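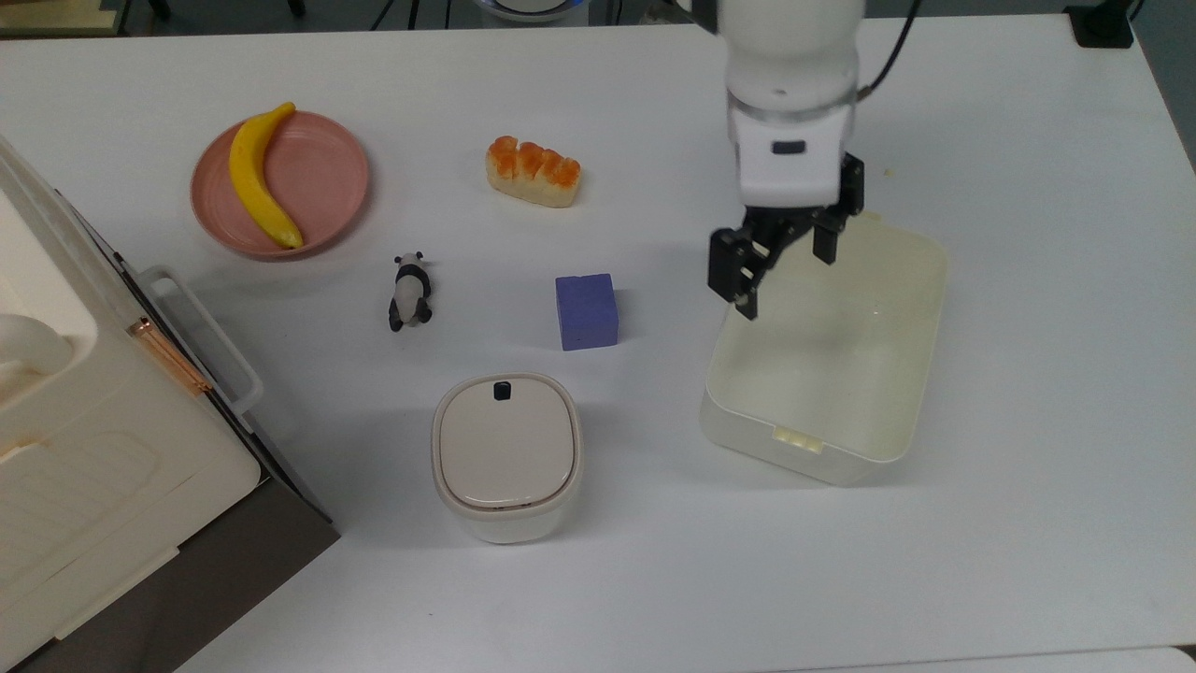

Branwen Dafis reckons a biography ought to make you want to ring someone up and read bits aloud, and by that measure the new life of Emrys Parri passes before you've got to the end of chapter one. I rang my sister twice.

If the name means nothing to you, Parri was a quarryman's son who spent most of his adult life arguing for tenants in the terraces at Jarnden, first as a rent strike organiser and later as a councillor who never quite learned to sit through a meeting quietly. Angharad Sayce has given him 382 pages and I'd happily have taken more!

What I love is how much room she gives to the dull parts of campaigning. There's a whole chapter on leaflets: who folded them, where the paper came from, the row over whether to print in Welsh on the front or the back (both, in the end, after a very long evening). She spent six years on the research and it shows in the best way, with bus fares and borrowed typewriters and a wet October march that set off an hour late while they looked for the banner poles.

The strike itself takes up the middle of the book, and I read that stretch in one go. Sayce has found letters from nine of the households, and they don't all agree with each other, or with Parri. One woman thought him vain. Another kept his photograph on the dresser for the rest of her life. Both get their say, and I came away liking him more for it.

Grumbles? A couple. The later council years rush by, and Markos Katsaros, his closest friend and then for 12 years his loudest opponent, drops out of the story just when I wanted to hear more from him. The index is skimpy too. I tried to look up the Gough Street meeting and had to go hunting for it page by page.

The photographs are lovely, though, printed on decent paper in two sections, and the notes at the back are worth reading for their own sake (don't skip the one on the missing minute book). My copy is the hardback from Primico. I've already lent it out, and I'd quite like it back before the paperback arrives.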